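How to Build a Simple Acrylic Display Box

Posted 10/21/20 by Greer Skinner
Filed under: Workshop, Plastics, Beginner

A clear box with an open top is a good first job in acrylic. It has five panels, all the joints are straight, and if it comes out badly you have lost an evening and a few dollars of plastic. I use mine for shells, spare fuses, seed packets and a model ferry that kept getting dusted to pieces. Turned upside down, the same box makes a dust cover.

The method is solvent cementing. The cement is as thin as water. You put the dry parts together, touch the cement to the edge of the joint, and it runs in by itself. It softens both faces and they join as it evaporates. The quality of the joint depends almost entirely on how flat the edges are, so most of the work is in the cutting and sanding.

What you need

Cast acrylic sheet, 1/8 inch thick
Plastic scoring knife
Steel straightedge, longer than your longest cut
Two clamps
Sandpaper, 220 and 400 grit
A flat block to wrap the paper around
A small square
Masking tape
Acrylic solvent cement
Applicator bottle with a fine needle
Nitrile gloves and safety glasses

Buy cast sheet if you have the choice. Extruded sheet is cheaper and snaps well enough, but it gums up under the sandpaper and is more likely to craze near the joints. The paper or film on the sheet should stay on until the step where I say to take it off.

Choosing a size

The box in these instructions is 6 inches on each side, measured on the outside. With 1/8 inch sheet the panels are:

Front and back: 6 by 5 7/8 inches, two pieces
Sides: 5 3/4 by 5 7/8 inches, two pieces
Bottom: 6 by 6 inches, one piece

The front and back cover the ends of the sides, and all four walls stand on top of the bottom. If you want another size, keep the same rule. The sides are shorter than the front by two thicknesses of sheet, and every wall is shorter than the full height by one thickness.

Measure your sheet before you trust those numbers. Sheet sold as 1/8 inch is often a little thinner. Mine was, and the first box I made had side panels that sat just inside the edge of the bottom all the way along. It doesn't leak light or anything, but you can feel the step with a fingernail.

Step 1. Mark and score

Draw the cuts on the protective film with a fine marker. Lay the sheet on a flat bench, put the straightedge on the line and clamp both ends. Pull the scoring knife toward you with light pressure for the first two or three passes. Once there is a groove to follow you can press harder. Keep your other hand behind the blade.

You want the groove to go at least a third of the way through. For 1/8 inch sheet that is eight to ten passes with a sharp knife. Score right off both ends of the sheet. A groove that stops short of the edge is the usual cause of a break that wanders.

Step 2. Snap

Line up the groove with the edge of the bench, groove side up, with the waste hanging over. Clamp a piece of straight lumber on top, right behind the groove. Put your glasses on. Press down on the waste in one quick movement with both hands spread along it.

Narrow strips are harder. Anything under an inch wide should be cut with a fine-toothed saw and sanded to the line. If you have a table saw and a blade made for plastics you can skip the scoring altogether, but cut each piece slightly over and sand down to size either way.

Step 3. Square the edges

Tape the two matching panels together and sand them as a pair so they finish the same size. Start with 220 grit on the block and keep the block square to the face. Long strokes, the whole length of the edge. Check with the square every few strokes. When the saw marks or the scored lip are gone, go to 400 and stop there.

Don't flame polish any edge that will be cemented. The heat leaves stress in the plastic and the cement finds it, sometimes days later, as a row of fine cracks. Don't round the edges either. A rounded edge touches along the middle only and leaves a gap on both sides that the cement can't fill.
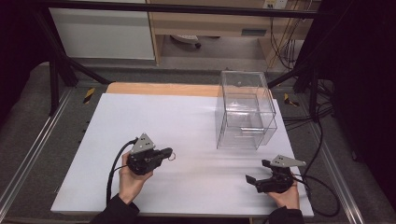
Check the fit dry before opening the cement. Stand one side on the bottom panel and look along the joint toward a window. If you see light under it, mark the high spots and go back to the block. Paper-thin gaps are fine. If you can slide a business card in, it's too much.

Step 4. Clean and peel

Peel the film back about an inch from every edge to be joined and trim it off with a light cut, or take it off completely if it won't peel neatly. Brush away the dust. Wipe the edges with a soft cloth dampened with isopropyl alcohol and let them dry. Window cleaner with ammonia in it is bad for acrylic at any stage, including after the box is finished.

Step 5. Tape up the walls

Join the walls first, with no bottom. Stand the front panel up, bring a side panel against it, and hold the corner with two short pieces of tape across the outside. Check it with the square. Add the back and the other side the same way. Measure across the top from corner to corner in both directions. When the two measurements match, the box is square.

Keep the tape clear of the joint itself wherever you can. Cement will run under tape by capillary action and leave a frosted patch in the shape of the tape. Folding the middle of the tape back on itself so it bridges the corner without touching is fiddly but works. Rhona Leckie taught me that when I was ruining boxes for the spring fair at Tarkurport, and I have done it her way ever since.

Step 6. Cement the corners

Work with a window open or outdoors. The fumes are strong and heavier than air. Wear the gloves.

Fill the applicator no more than a quarter full. Hold it upright, squeeze out a little air, then tip it over as you let go. The bottle draws air in and won't drip while you move it to the work. Practice over a scrap until you can do it without thinking.

Lay the box so the corner you are working on is at the bottom, like a V, and run the needle along the inside of the joint in one steady pass. Squeeze very gently. You will see the joint turn clear as the cement goes in. If part of it stays silvery, go back and touch the needle to that part only. Leave it for five minutes before turning the box to the next corner.

If a drop lands on a face, leave it alone. Wiping it smears the softened plastic and makes a much bigger mark. Left to dry, it makes a small ring that can often be polished out.

Step 7. Add the bottom

After the four corners have had half an hour, sand the bottom edges of the walls lightly on a full sheet of 220 laid on something flat. Move the box in a figure eight. This takes out any small difference in height between panels. Clean again.

Set the walls on the bottom panel, line up the outside faces, and put a light weight on top. A paperback is enough. Run the cement around the inside of the joint, or around the outside if your needle won't reach down, a side at a time.

Optional: a ledge halfway down

A shelf or ledge is easiest to fit before the walls are closed up. Cut it 1/32 inch smaller than the inside in both directions. Cut two spacers from scrap lumber to the height you want, stand them inside, rest the ledge on them and cement it to the walls from above. Pull the spacers out after an hour. Make sure they will come out past the ledge before you cement anything. With the bottom still off, they will.

Step 8. Let it cure

The joints will hold in a few minutes and can be handled gently in an hour. Full strength takes a day or two. I leave mine overnight before I peel the rest of the film and wait until the following evening before putting weight in.

Finishing the top edge

Sand the open edge with 400, then 600, then 800 grit, wet, and buff it with plastic polish on a cotton rag. You can stop at 400 if you like a frosted edge. Run the paper once along each sharp corner so it doesn't cut anyone.

Problems

Bubbles in the joint. The edge wasn't flat, or the parts moved while the cement was wet. Small bubbles don't affect strength on a box this size.

White haze next to the joint. Usually humidity. Wait for a drier day.

Fine cracks. Stress from heat or a dull blade, or alcohol on an edge that had been flame polished.

Panel slid out of line. If it has been less than a minute you can nudge it back. After that, leave it and sand the overhang flush once it has cured.

Comments (2)

Morag Carnegie
Made two of these in September from offcuts. The second was much better. For the long joints I put the box on a slight slope and let the cement run down, which saved going back over it.

Skye Niven
Does the same method work with 1/4 inch sheet?

Greer Skinner
Yes, but saw it. Scoring 1/4 inch is slow and the snap is hard to control. Allow longer between corners too, and redo the panel sizes for the thicker sheet.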